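Bags, Bins and a Big White Table
Posted Oct 22, 2018 in Galleries, Storage & Sorting
Gallery by Darcy Ngata

I have a thing for workrooms with open shelves and a good table, and I've been meaning to put up a page about the bagging table for ages. Click to enlarge, notes underneath, and I ramble a bit, so get a coffee! 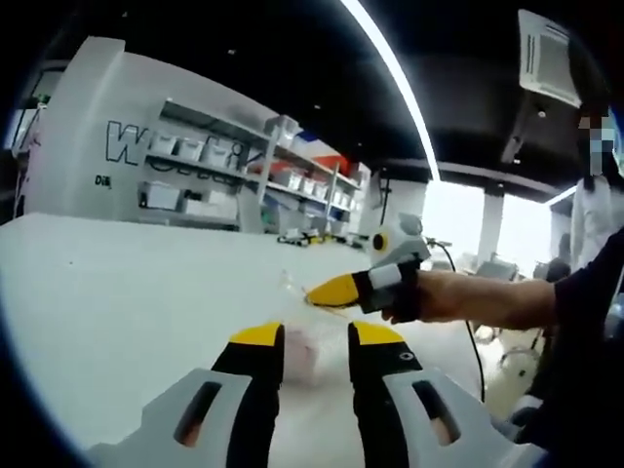
Clear bags are my favorite way to keep small soft things together, and I will happily talk about them until people leave the room. You can see what's in them, they squash down to nothing, and if you buy the 1000 pack (I did, in a weak moment) you stop being precious and just use them. The trouble is that an empty one is hard to find on a pale surface. Look at the bag on the table, all crumpled up, and how little of it shows against that white top apart from a few glints where the light catches the folds. The pinkish thing lying closer in is so much easier to spot! I go back and forth on whether a dark mat would help or would just be one more thing to wipe.

On white tables

I used to be against them. My first sorting table was an old Balletti kitchen one with a brown top, and I loved it, but every dark button and black thread vanished on it and I spent half my life patting the surface with my palm. White shows you almost everything except clear plastic. It also shows you every smudge, so you end up cleaning more, which I've decided is good for me.

Height matters more than color, though. If you're standing to fill bags you want your forearms resting about level, and if you catch yourself hunching, put the table on blocks. I did it with mine for a whole winter and my shoulders were so much happier.

The shelves behind

I'm a sucker for a run of matching white bins. Rows of them on the upper level, more boxes lower down, and my eye goes straight there every time. I know some of you find it a bit hospital. One reader wrote to me after the last gallery and said she'd lose her mind if she couldn't see a bit of color, and I get it, but I think a plain row gives you somewhere to rest your eyes after an hour of fiddly work. And there's that patch of red toward the right end, and a little bit of blue near the top, so it isn't total snow.

What I'd do with bins like that (and what I've done at home, where I have 17 of them and a very patient family):

Heavy stuff goes low. I learned this with a bin of glass beads and a big toe.

Labels go on the front AND on the lid, if there's a lid. People take the lid off, put it down somewhere, and then there's a lid with no home.

Leave one bin with nothing in it. I know it feels wasteful. It will be full by Friday and you'll be so glad you had it.

Keep the roll of tape in the same spot forever. Mine sits on the left end of the second shelf and I have threatened people over it.

I tried the Serrano stacking ones with the flip front, by the way, since a few of you asked. Lovely to look at, and they stack beautifully, but the flap catches on anything puffy. For yarn or felt or stuffed bits I'd go back to a plain open top. For screws and hooks, sure, go for it.

The curved wall

Can we talk about that big white partition for a second? I adore a curve in a workroom. Everything else is tables and shelves and corners, and then you get this one soft sweep with great big outlined letters on it, starting "Wi", and it makes the whole end of the room feel like somewhere. My own wall has a calendar and a coat hook. I've been pricing large stick-on letters ever since, and if I go ahead I'll do them in dark outline too, because solid black letters that size would be all I ever looked at.

If you have a divider like that, I'd say keep the table a good step out from it so you can get around the back. Mine was pushed right up against the wall for years, and anything that rolled off the far side stayed there until we moved.

A few bagging notes, because you always ask

Which bags? I've settled on the Conix medium, plain top, no zip. Zips are great for things you open a lot, but for sorting and putting away they slow me down, and I always miss a corner. A folded top and a scrap of tape does the job.

How do you open the darn things? Slightly damp fingertip, pinch and slide. Or blow on the edge, if no one's watching.

How many at a sitting? My best evening was 200, with a movie on and my sister across from me, and I wouldn't do it again. After the first hour we both started putting things in the wrong bags and had to go back through the lot. These days I do a small batch, get up, walk to the mailbox, do another.

Do you press the air out? For soft things, yes! Lay the bag flat, smooth it from the bottom up with the side of your hand, fold the top over. You'll fit so much more in a bin. For anything with a shape you want to keep (bows, little stuffed animals, paper flowers) leave the air in, and it acts like a cushion.

What about the used ones? I flatten them and keep them in an old shoebox. When they get too cloudy to see through they become the bags for scraps, and after that they go to the store drop-off.

Sleeves up or sleeves long? Up, up, up. I was dragging a cuff through my nice neat rows for years before I figured out where they were all going. A snug sleeve is fine too. It's the floppy ones that cause the grief.

Still to come

I've got 194 pictures on the old hard drive from drawers, closets and workrooms, and I'm working through them slowly. Next up in November should be the sewing drawers, including the one with the Drillell pegboard front that I keep going on about (I finally got the hooks to stop falling out, it was the wrong size hook, I'm an idiot). After that maybe jars.

If you've got a table or a shelf you're proud of, send it along through the contact page and tell me what lives in which bin. I love that part! And if anyone has a good trick for finding a clear bag on a white table, I'm all ears.

Darcy

Filed under: bins, clear bags, open shelves, tables
Previous gallery: The Hall Closet, Before I Chickened Out
Next gallery: Sewing Drawers (coming soon)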